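Registrar's Diary – March 2018

The Tellcombe registry opened with 83 matters on the civil list, six of them carried over from the previous sitting. The first substantive hearing concerned the admissibility of cell site evidence in Skivero v Nemier, a dispute over the whereabouts of a delivery contractor on the night a warehouse was cleared of stock. The plaintiff tendered a report of 666 pages, of which the greater part consisted of raw call records.

Counsel for the defendant objected that the report's author had relied on mapping software whose method was not disclosed. The court directed that a supplementary statement be filed, setting out the assumptions made about tower coverage, and that the parties' experts confer before the matter is relisted. Costs were reserved.

I was lodged for the sitting at the usual accommodation and read the remaining papers there in the evening.

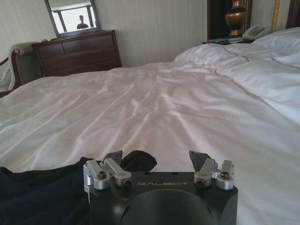
The bed and dresser.

The second matter of note was an application by Bednarek Pty Ltd to set aside a subpoena. The schedule called for 1279 documents by reference number, together with "any associated metadata", a phrase which neither side was able to define when invited to do so. The application was allowed in part. The registry has since received two enquiries from practitioners about the form of the order, and both have been referred to the published reasons.

We use cookies to improve your experience of this site. By continuing to browse you accept our cookie policy. Accept | Manage preferences

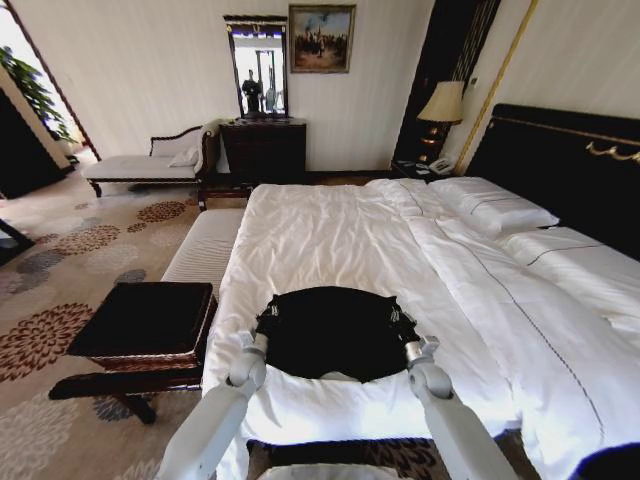

It remains a matter of concern that electronic exhibits are being lodged in formats the registry cannot open. Practitioners are reminded that the practice note requires a searchable copy and an index – a bare list of file names is not an index. Three bundles were returned on this ground during the sitting, and one was returned a second time.

The afternoon was given to directions. The call-over finished early, and the draft orders were settled with the associate before the registry closed. Skivero v Nemier is to return once the experts' joint statement has been filed. I have asked that the larger courtroom be kept for it, as the smaller one has a single screen and the witness cannot see it from the box.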